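Weights and notes for dry goods passed through a kitchen sieve on a white table, scooped with a small steel cup, and spilled along the way. Read the part on what the numbers can't tell you before you use the numbers. Most people who wrote to us about the first release hadn't.

# Herine Sieve and Cup Records

The Herine records cover coarse, crumbly dry foods: cornmeal, grits, cracked grain and dried breadcrumbs. Each row is a single pass. Someone fills the cup, levels it or doesn't, tips it into the sieve or the bowl, and writes down a weight before and a weight after. The gap between the two is the loss.

The work started from a claim in the Tavix kitchen handbook, which says a steel cup of coarse meal is "a reliable working measure" and that losses in sifting are "negligible with reasonable care." We doubted both. After a lot of sweeping up we still doubt the first, and we think the second depends on what is meant by reasonable.

## What's in the folder

| File | Contents |
|---|---|
| `passes.csv` | 2,211 rows, one per pass |
| `excluded.csv` | 235 passes we threw out, with the reason |
| `materials.csv` | Type, supplier's grade and storage notes for each bag |
| `vessels.csv` | Cups, bowls and sieves, with empty weights |
| `notes.md` | Comments typed up from the paper sheets |

The excluded rows are on top of the main count. They keep the same columns so that you can put them back in if you think we were too strict. Someone at Romo did that and got a noticeably worse average loss than ours. That result should bother anyone quoting our average, including us.

## The setup

The table is white, which was a poor choice for comfort and a good one for honesty. Yellow grains show up well on it. On the old butcher block they disappeared, and for a while we believed our spills were small.

A white plastic tray with a raised lip goes on the table, and the wide vessel goes on the tray. The idea is that the tray catches whatever goes over the side. It catches a share. Anything wider than the tray, set down a little off center, hangs past the edge, and what falls there lands on the table. The column `catch` records only what was found on the tray. Don't read it as total spill.
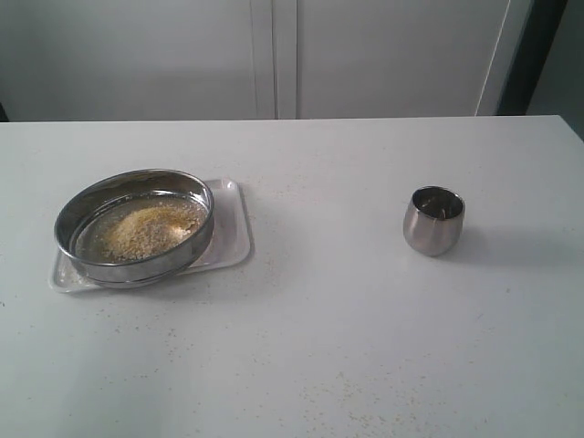

*Wide steel bowl on the white tray, small cup to the right, grains on both tray and table.*

The cup stands off to the right of the tray within easy reach. That placement is comfortable, and it's also how the stretch of table between cup and tray ends up sprinkled. Moving the cup onto the tray would help, except that a loaded tray leaves very little room for it. We tried a larger tray for part of November and went back, as the larger one flexed when it was picked up and dumped its own catch. Those passes are marked `tray_alt` and should be kept apart from the rest.

Steel was used throughout for the vessels. Glass was ruled out after static made fine meal cling to the sides. Whether steel is really better or only hides the clinging behind its shine is a fair question. The empty weights in `vessels.csv` were taken after wiping with a dry cloth, and we never tested how much a dry cloth leaves behind.

## Columns in `passes.csv`

There are 10 columns.

- `pass_id` – running number, with gaps where passes were excluded
- `material` – key to `materials.csv`
- `vessel` – key to `vessels.csv`
- `fill` – `level`, `mound` or `short`, judged by eye
- `w_before` – grams in the cup before tipping
- `w_after` – grams recovered in the receiving vessel
- `catch` – grams brushed off the tray
- `sieve` – yes or no
- `tray_alt` – yes or no
- `remark` – free text, often blank

There is no column for the time a pass took. People ask for one. We left it out on purpose, as anyone who knows they're being timed shakes harder.

## About `fill`

This is the weakest column in the set, and the one most often used. A cup filled with coarse meal doesn't settle into a flat surface unless something is drawn across it. The grains heap up. A mound can sit high in the middle while its outer edge is still below the rim. Two people looking at the same cup gave different labels often enough that we stopped pretending the label was a measurement. 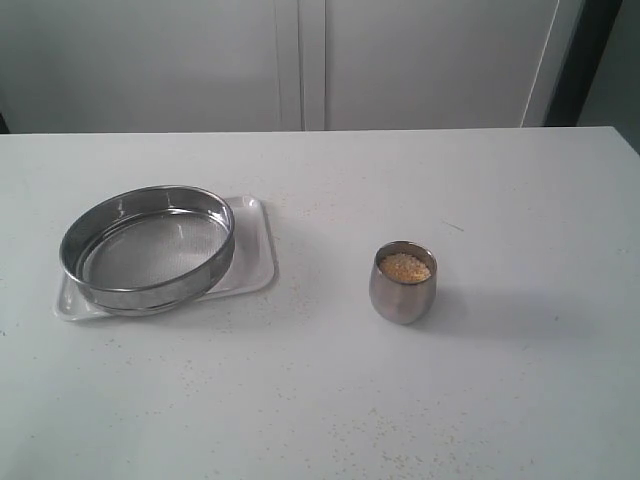

*Sieve tilted on the tray; cup nearly full, with the mound just below the rim.*

We would call that one `short`. A colleague would call it `mound`. The handbook would presumably call it a cup. If your analysis needs the three fill types to mean something firm, use `w_before` and make your own groups. We recommend it.

Tapping the cup makes things worse. After a few taps the grains pack down and the same cup takes more. Our rule was no tapping, but setting a cup down on a hard table is a kind of tap, and nothing in the rule prevented that.

## About the sieve

The sieve has a fine mesh, and fine mesh with coarse meal is an odd match. A good part of the material won't go through at all. It stays on top and has to be turned out. Passes where that happened are marked in `remark` with `held`, but only from the second batch of sheets on. Before that, we wrote nothing and assumed we'd remember.

How the sieve sits matters more than we expected. Laid flat, it tends to keep grains spread over the mesh. Tilted, it sends them to the low side. There is no column for tilt. We considered adding one and gave up when the first sheets came back with "slightly" in every box.

Grains lodge in the mesh and come loose later, sometimes into the next material. Look at the first few breadcrumb passes that follow a cornmeal run: several recover more than went in. We kept these. A negative loss is an ugly thing to publish, but dropping every negative while keeping every positive would have made the average loss look bigger than it was, and we were already inclined to believe in a big loss.

## Exclusions

A pass was thrown out for any of the following:

- the scale drifted between the two weighings
- the cup was knocked over
- material was swept from the table back into the vessel
- something that wasn't food ended up in the bowl, usually a hair or a bristle from the brush
- the sheet couldn't be read

The third reason accounts for around half. It's natural to sweep spilled meal back in. People do it without thinking, and there must be passes in the main file where it was done and not written down. We have no way of finding them.

## What the numbers can't tell you

They can't tell you what a careful cook loses in an ordinary kitchen. Everyone filling in these sheets knew that loss was being weighed. Some became very careful. At least a few, going by the remarks, became careless to prove a point about the handbook.

They can't tell you how dry the material was. Bags were kept closed with a clip and stored in a cabinet. Cavalcanti, who supplied the grits, print a moisture range on the sack, and we copied it into `materials.csv` without checking. Meal that has picked up damp clumps and sieves differently. If you see a jump partway through a bag, that's our first guess, and it is only a guess.

They also can't be used to compare brands. We've been asked to do this more than once. The materials were used in runs, one bag after another, and the people doing the work got better at it as they went. Whatever came last looks best.

As for table spill: we don't have it. Brushing the whole table after each pass was tried for a morning and abandoned. Old grains from earlier passes were mixed in with new ones, and no amount of wiping got everything out of the corners. Loss in this set means whatever didn't reach the receiving vessel. Some of that is on the tray and was weighed. The rest was on the table, on the floor, stuck to the cup or in somebody's sleeve.

## Reasonable uses

Teaching is the use we're most comfortable with. The set is messy in ways that are easy to explain, and students can find the cornmeal carryover without being told where to look. It would also serve for testing a method of handling bad labels, given how bad `fill` is.

For planning how much meal to buy, or for settling an argument about cups against scales, we'd be wary. Use a scale.

## Known problems

- `catch` is blank on some early rows where it should be zero, and on others where it simply wasn't weighed. We can't separate the two.
- One cup appears in `vessels.csv` under two names, `small` and `tumbler`. Same cup.
- The bowl and the sieve share a prefix in their keys, so sort with care.
- `remark` mixes "spill" and "split." Some of the splits are spills and some refer to a bag.
- Version 2 fixed the rounding of `w_after`. Results worked out from the first release should be redone.

## Corrections

Send them with the `pass_id` and say whether you're looking at the main file or the excluded one. Please don't send averages alone. We get a fair number of those, all different, and can't work out from an average what was done to get it.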